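Drakia opens small-bedroom refit service to tenants and homeowners

3 September 2020

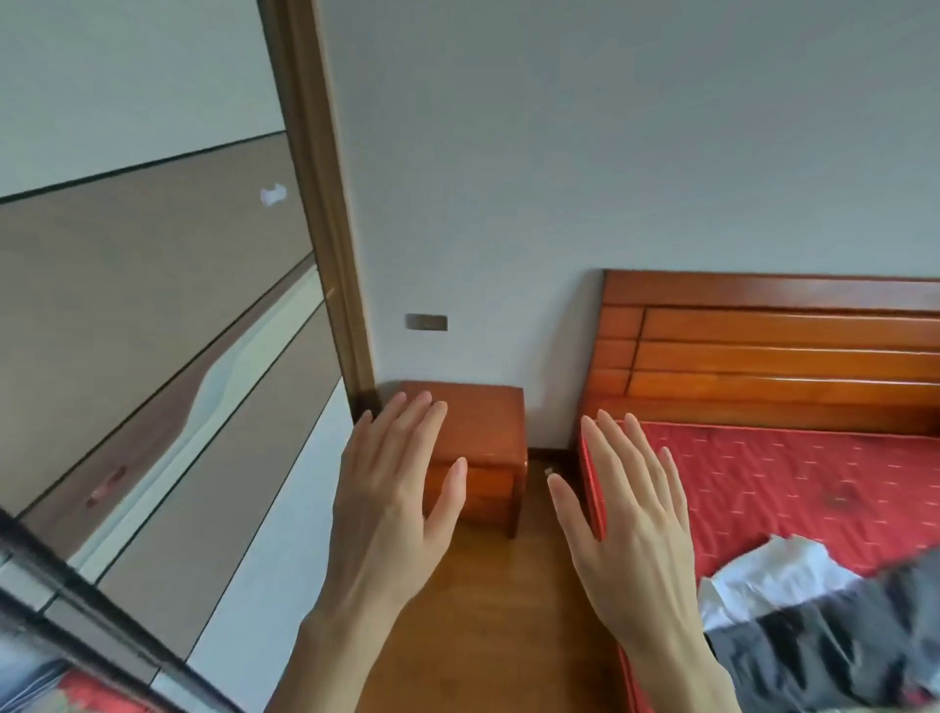

Fitted storage for rooms where a hinged door will not open

Drakia, the home storage firm, has today opened bookings for Sovell, a refit service for small bedrooms. It covers measuring, clearing, fitting a sliding-door wardrobe and putting the room back in order, including the bed and bedside furniture. The service was tried out in August in 31 homes and is now open to tenants, with their landlord's written consent, as well as to homeowners.

Sovell is meant for bedrooms in which the bed, the nightstand and the wardrobe stand close together. In rooms of this sort a wardrobe with hinged doors often cannot be opened fully without moving something else first. A sliding door needs no floor space in front of it, and the nightstand can stay by the bed.

"Most of the people who rang us had already bought a wardrobe once and found they could only get one door open," said Kazue Okabe, head of home services at Drakia. "They wanted someone to come and look at the whole room, with the bed in it, and tell them what would fit."

What the service includes

Each job starts with a home visit by one fitter. The fitter measures the walls, the ceiling height at both ends of the wardrobe run, the door trim and the gap between the bed and any bedside furniture. A drawing is sent to the customer, who can ask for changes before anything is ordered.

On the fitting day two people attend. They move the bed and nightstand, lay sheets over the floor, fix the tracks and hang the doors. When the doors are running properly they clean up, return the furniture to the agreed places and take away the packaging. Old wardrobes can be taken away for an extra charge if this is asked for at the time of booking.

Customers are asked to empty the old wardrobe themselves before the fitters arrive. Bedding can stay on the bed. Lamps, clocks and anything kept on top of the nightstand should be packed in a box and left in another room.

Doors and finishes

The sliding doors are supplied by Gistuvby. Customers can choose plain panels, horizontal bands in two colours, or bands with a pattern on the middle panel. Taupe and off-white was the pairing most often picked in the August trial. Handles may be recessed or raised, and the two kinds can be used on the same wardrobe.

Junpei Ueda, who drew up the range for Gistuvby, said the lighter bands were chosen with older furniture in mind. "People are not going to throw out a good wooden nightstand to match a new wardrobe, and they shouldn't have to. A lot of bedrooms have reddish wood by the bed and brown trim on the door, and the panels need to sit next to that. We tried stronger colours and went back to the quiet ones."

The space beside the bed

The fitters will also give advice on where to put a nightstand. The usual suggestion is to leave a gap between it and the side of the bed wide enough for a hand and a cloth, so that the floor can be cleaned and dropped things picked up without shifting the furniture. Where the room is too narrow for this, the nightstand is set against the bed and felt pads are put under its feet.

Wooden floors are checked for level before the lower track goes down. If packing is needed under the track, the fitter will show the customer before fixing it.

Mwangi Mwaipopo, who led the fitting teams during the trial, said that floors had taken up more of the work than expected. "You can have a floor that looks flat and the door still rolls back on its own. We now check it on the first visit so that it doesn't hold things up on the day."

Prices and booking

A home visit costs £31, which is taken off the final bill if the work goes ahead. Fitting starts at £336 for a wardrobe with two doors. The price of the doors is separate and depends on height and finish. Removal of an old wardrobe is £129.

Bookings can be made by telephone or at the Drakia showroom in Brzozowska, where sample panels, tracks and both kinds of handle are on display. Customers who bring their own room measurements can be given an estimate at the counter, but no order will be placed until a fitter has visited.

Press contact

Setsuko Hattori, press office, Drakia. Sample panels can be lent to home and interiors titles on request.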